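My aunt Afaf never threw away a package before she read it. She read the back of the rice, the back of the tea, even the paper that came around the soap. When I was a child in Takow I thought this was only because we had few books in the house. Now I am older than she was then, and I do the same thing, and I want to say something in favor of it.

I moved to Desumberg in 2000 with two suitcases and a small dictionary. The dictionary was good for reading the newspaper, but it did not help me much in the kitchen. What helped me was the printing on food. "Bring to a boil." "Stir from time to time." "Let stand." I learned these verbs standing by the stove, and I still hear them in the voice of a package and not of a teacher. My teacher, Adjoa Sarpong, once asked our class for a sentence with the word "simmer." I was the only one who had it ready. She asked me where I learned it and I was too shy to say it was from a bag of lentils.

People speak badly of instructions. My neighbor Elif Naz says that a person who needs to read how to cook a noodle should not be allowed near a fire. She cooks by hand and by eye, and she cooks better than me, so I do not argue at her table. But I argue here. She learned from her mother, in the same kitchen, with the same pot. Many of us did not have this. We went away at 18, or our mothers worked at night, or the food in the new store was simply different food.
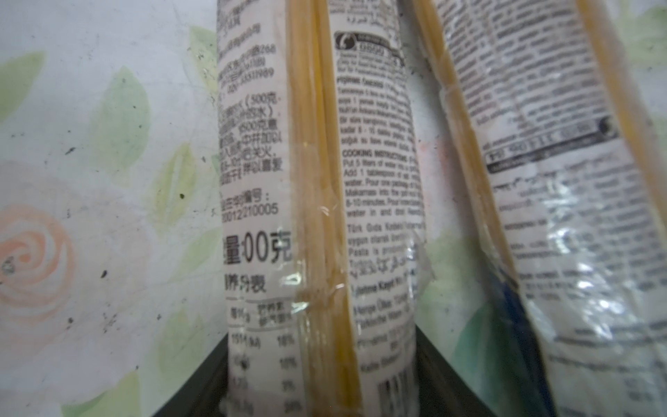
The person who writes the back of a package does not know who will read it. It may be a student, a widower, or somebody who arrived last month. So the writer must be clear and must not show off. I find this a very honorable kind of writing. There is no name under it and no prize for it, and if one word is wrong, the dinner of a stranger is wrong too.

This is why I am against the new habit of moving the instructions to the phone. At Najjar, the store where I buy most of my food, I see more and more packages with a little square to scan where the words were before. My friend Salma Erraji tells me it saves space and the company can correct mistakes. I believe her. But my phone is in the other room, or my fingers have oil on them, or the page opens and wants my email address before it tells me how many minutes. A package should not ask me who I am.

I also do not like when the words stay but become so small that only young eyes can read them, while the front has a big story about a grandfather and his hills. I would give up the whole grandfather for two lines in a larger size.

Last winter I cooked for Rawan Kassab's boy, who is over four now and knows some letters. He sat on the counter with a bag of beans and put his finger under each word — "rinse," he said, and then "drain," very slowly. The beans were late. I gave him the rice to read next.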